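The Smell Behind the Baseboards

I moved to Idulville for the porch. I should probably have been looking at the crawl space, but the porch had a swing, and I am a weak person around a swing! So when the house started smelling like an old gym bag in June, I did what anyone would do and bought a candle. Then I bought another candle. By the third one my living room smelled like a gym bag in a pine forest, and I called a cleanup company.

Trorico sent a crew on a Wednesday, at 9 in the morning, with a moisture meter that looked like a stud finder with two little pins. They pressed it into the baseboard in the hall (fine), the dining room (fine), and the wall that backs up to the kitchen, where it beeped like a truck in reverse. The reading was 40 percent. I asked if that was bad and got a very kind look.

A fitting on the line to the sink had been weeping into the wall, probably since before I bought the place. No puddle, no stain, just a slow drip going down the back of the drywall and into the subfloor. I'd cooked dinner a few feet from it all winter, mostly by turning knobs and waiting for a ding. 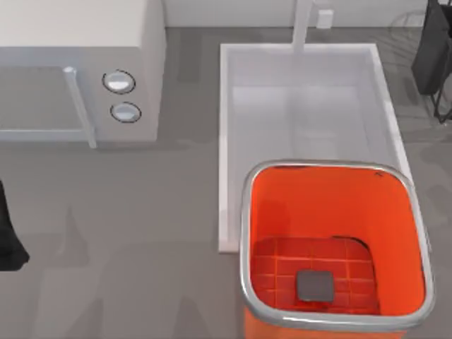

A neighbor on Nazarenko Street, who had the same trouble two summers ago, told me I was getting off easy, that her drip had gone through to the ceiling below and she'd lived with plastic sheeting for a month, and that I should quit wiping the wall down with bleach and get the wet drywall out of there. She also said to take photos of everything before the crew touched it. I took 22, most of them blurry, and the insurance adjuster ended up asking for nearly all of them.

So out it came. They taped off the doorway, set up a fan that pulled air out the window, and cut the wall open to about knee height. I'd pictured something dramatic and black in there. It was more of a gray-green fuzz, kind of pretty if you didn't know what you were looking at, and it ran along the bottom plate as far as the pantry.

Then came the drying, and oh, the noise. The dehumidifier was a big Wakier unit on wheels and it ran day and night for nine days. I slept with a pillow over my head and turned the TV up so loud that I now know the plot of every hospital drama by volume alone. Emptying the bucket became my hobby. I got weirdly proud of how full it was!

The crew came back to check the studs, didn't like one corner, and left the machine going a little longer. After that they scrubbed the framing, vacuumed, tested again, and hung new drywall. I painted it myself and picked a yellow that is too yellow.

If your house smells funny, skip the candles and go sniff down low, by the baseboards, with the windows shut. I've got my own moisture meter now and I poke the kitchen wall on the first of every month. The porch swing, meanwhile, needs a new chain.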